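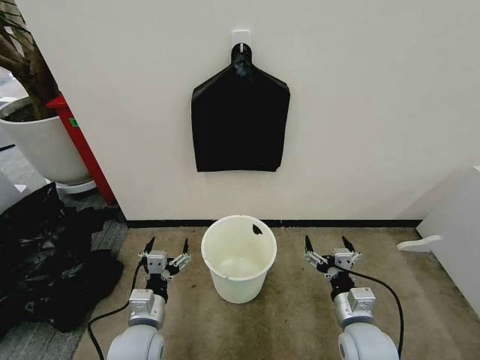

Spare bag on an adhesive hook, bin right under it.

Small office trash without the hassle

Quick one. We redid the trash setup at Morero in October, before that it was one giant can by the door and coffee cups on every windowsill. Small bins at each desk cluster fixed most of it. Notes below for anyone doing the same.

1. Pick a liner size
Measure the rim all the way round, halve it, add an inch. Thats the flat width you need. Bag height = bin height plus half the bottom width plus 3 inches for the fold. Too big beats too small.

2. Buy one size only
Mixed sizes = wrong bag every time. We get cartons of 200 from Eritz. Store them somewhere dry, off the floor.

3. Put up the hook
Wipe wall with rubbing alcohol, let it dry. Press hook 30 seconds. Then leave it an hour before hanging anything - overnight if the paint is fresh. Knee height is too low, go higher.
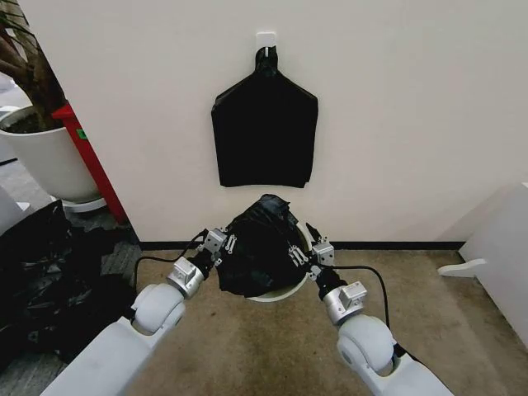
Black bag bunched in the opening, another on the hook.

4. Line the bin
Shake the bag open first. Push the bottom down, fold the top over the rim, run a hand round the inside to let trapped air out. Loose at the top? Twist the slack and tie a small knot on the outside.

5. Emptying
Landfill bins twice a week, food waste daily. No liquids - pour drinks in the sink. Tie the bag before you lift it, not after. Anything over half full goes, dont try to squeeze another day out of it.

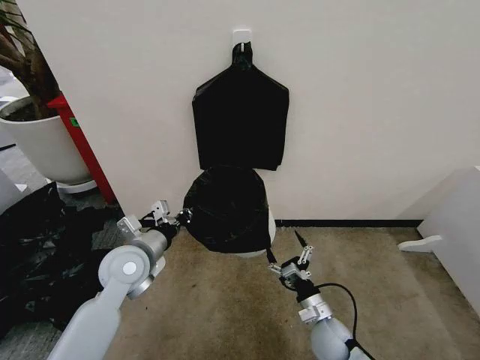 White bin with black plastic draped over it.

6. Wash the bins
Once a month. Warm water, dish soap, a spoon of baking soda if it smells. Dry upside down.

Recycling is seperate, see the Limen page for what goes in which bin. Batteries and toner go to the Abdella drop box by the mail room, never in a desk bin. Running low on liners, write it on the supply sheet before the last roll.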